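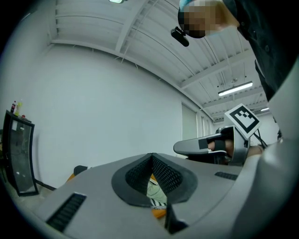

Figure 1. Light-green fabric with striped and orange pieces.

Household Textile Reuse in Malton and Kesberg
Student Project Report, Department of Geography

Summary

This report examines how households in Malton and Kesberg dispose of clothing, bedding and other textiles they no longer want. The work was carried out over four weeks in April as part of the second-year field methods course. A printed questionnaire was delivered to 200 addresses, and the two public textile collection points in the study area were visited at different times of day. The findings suggest that distance to a collection point matters less than expected, and that uncertainty over what may be donated is the main reason usable textiles are placed in household trash.

Background

Malton and Kesberg share a single trash collection contract but differ in housing. Malton consists largely of older row houses with small yards and little storage. Kesberg was built later, on former orchard land, and most of its homes have a garage or basement. Both have an elementary school and a grocery store, and both are served by the same bus line.

Textiles are not accepted in the curbside recycling bin in either town. Residents who wish to pass on clothing may use the collection point behind the Sorensen Library in Malton or the one in the parking lot of the Wiletti Market in Kesberg. Informal routes are also in use, including handing clothes down within families, posting items on neighborhood message boards and leaving boxes at the curb.

The course reading treats access as the main barrier to reuse. According to this view, residents will donate more if collection points are closer to their homes. The project was designed to test whether this held true in a small area where most addresses are within walking distance of a collection point.

Method

Streets were selected from the town map so that both older and newer housing would be represented. Forms were delivered by hand with a return envelope. Each form contained five questions, which covered the types of textile discarded in the past year, the route used, the reason for choosing that route, the distance the respondent believed they lived from the nearest collection point, and any comments. No names were requested.

The collection points were observed in the early morning, at midday and after 6 p.m. Notes were taken on the signs, the lighting, the condition of the ground and whether bags had been left outside the container. Visitors were not approached. The contents of the containers were not examined, as permission for this had not been obtained.

Comments were grouped by theme after all the forms had been read. Each form was read separately by two members of the project team, and disagreements over themes were settled by discussion.

Results: Household Practice

Respondents in both towns reported passing on adult clothing more often than any other textile. Children's clothing was usually given directly to relatives or friends and seldom reached a collection point. Towels, bed sheets, pillows and curtains were the items most often put in the trash, including items described by the respondent as being in good condition.

The reasons given were consistent. Many respondents believed that only clothing was accepted. Others were unsure whether an item with a stain or missing button would be welcome and did not want to cause extra work for the people sorting it. One comment from Malton read, "I would rather throw out a sheet than have someone think I was giving them my garbage." Similar wording appeared on forms from Kesberg.

Storage affected the timing of donations. Kesberg respondents tended to keep unwanted textiles in a garage until there was enough to fill the car. Malton respondents took smaller amounts more often, generally on the way to another errand. Several Malton forms mentioned carrying a bag on the bus.

Perceived distance was a poor guide to behavior. Some respondents who lived on the same street as the Sorensen Library reported that they did not know the collection point existed. Others at the far end of Kesberg used theirs regularly.

Results: Collection Points

The container at the Sorensen Library stands at the rear of the building, next to the bicycle racks. It cannot be seen from the street. The sign on the front states "Clothes and Shoes" and gives no further guidance. The lamp above it was out during the evening visits, and the ground on the approach was uneven.

The Wiletti Market container is easily seen from the store entrance. Its sign is larger and lists household linen among the items accepted, but the lettering has faded and can be read only at close range. Bags had been left beside the container on one of the morning visits. Rain had fallen overnight, and the bags were soaked.

Discussion

The results give limited support to the view that access is the main barrier. Physical access in the study area is generally good. Knowledge of the service is less even, and the wording on the two containers may contribute to this. A household that has read only the Malton sign could reasonably conclude that sheets and towels are not wanted.

The comments also show that donation involves a judgment about how the item will be seen by others. This was not anticipated when the form was designed, and no question addressed it directly. A follow-up study would benefit from short interviews in which respondents could explain where they draw the line between worn and unusable.

Limitations

The forms were returned by residents who chose to take part, and people with an interest in reuse are likely to be overrepresented. The questionnaire was available in English only. Answers about the past year depend on memory. The work took place in spring, when many households clear out closets, and practice in other seasons may differ.

Recommendations

The same sign should be used at both collection points, with household linen listed in large print and a plain statement on stained or damaged items. The lamp behind the Sorensen Library should be repaired. Information on textiles should be added to the trash calendar mailed to each address, as this was the source respondents mentioned most often when asked where they looked for guidance.

A copy of the questionnaire and the blank observation sheet are held in the department office.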